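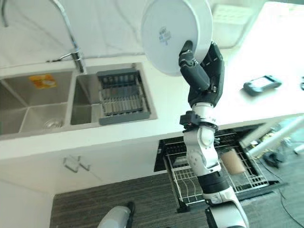 Sink Corner, Unit 17

Kitchen gallery, posted 1 Aug 2022

The kitchen at the Stoton house was finished in December, and this page collects a few views of the sink and what sits near it. We get more questions about the sink than about any other part of the job. Humetti handled the counter and the stone behind it. The first view has a white plate with a small blue mark on its face.

1. Two bowls, one faucet
The bowls are stainless steel with a brushed finish, and the left one is the larger. The faucet is chrome with a tall curved spout and one slim lever. Gray veins run through the wall above. The sticker on the back of the bowl is small and orange.
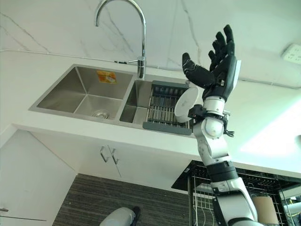 2. The rack
Steel rods with plastic ends, resting on the rim. It adjusts for width, so it can go over either bowl. The owners had 2 other racks before this one and kept neither. Lift it off before wiping down the rim.

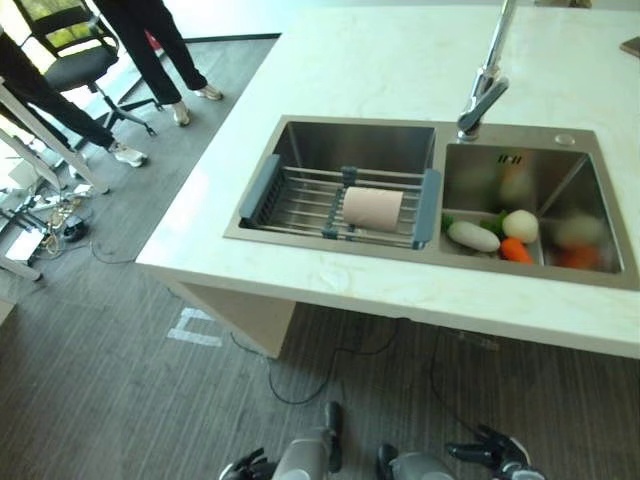

Rack over one bowl, vegetables in the other.

The white radish is the long one, and there is a short orange carrot near it. The counter is pale with a faint pattern, and the cabinet base is light beige. The floor is a gray wood-grain pattern that we also used in the hall at Sultham.

3. Small things
Small items were the last to be sorted out. The owners wanted the counter clear at night, and most of what was on it went into a drawer next to the stove. 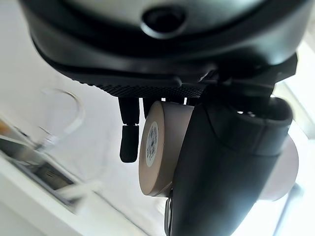 That drawer is 6 inches deep and has one divider. Bottles stand in the back and everything else goes in front. The same drawer is in the Strazds kitchen, without the divider.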